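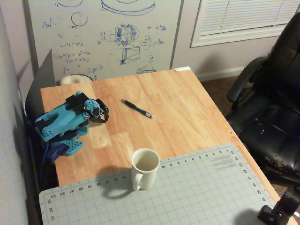 I went in wanting a yes or no. Can a machine tidy my kitchen table yet? The engineer I met at Rellus, a small automation shop in Kusatberg, laughed and poured me a coffee first.

"Your table? No," she said. "One thing on your table, maybe, if you leave it where I can find it."

She has spent two years on chores, mostly the boring kind: putting pens away, moving cups, sorting screws for a parts warehouse called Bukorach. I asked how often the pen job works. "On a good afternoon, 76 tries out of a hundred. My nephew is four and he beats that easily."
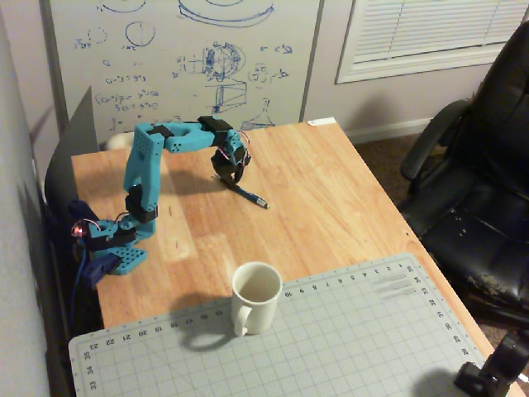

So why bother with pens at all? "They're thin, they roll, and they never lie the same way twice," she said. "If you can get a pen, a fork isn't so scary."

I told her a fork in my sink is plenty scary (she hasn't seen my sink!) and she said dishes were a whole other conversation, mainly about water. 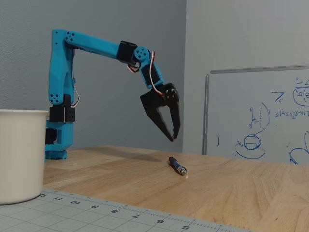 Fingers over the pen, tips nearly together.

The shop floor is further along. Bukorach runs a sorting cell named Żak that handles 920 parts a shift, and it only ever sees 12 kinds of part. "That's the trick," she said. "A factory lets you pick the problem. A home hands you 2,000 of them before breakfast."

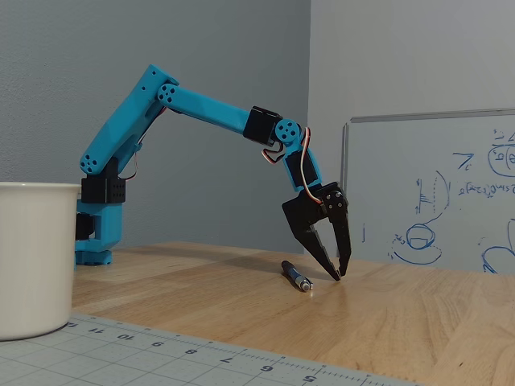

Height is what she grumbles about most. A few millimeters too high and you close on air, too low and you jam a finger into the wood. With the tips hovering just above the tabletop and the pen right beside them, I'd have called it close enough. "Close enough is where I live," she said, and went to refill the coffee herself.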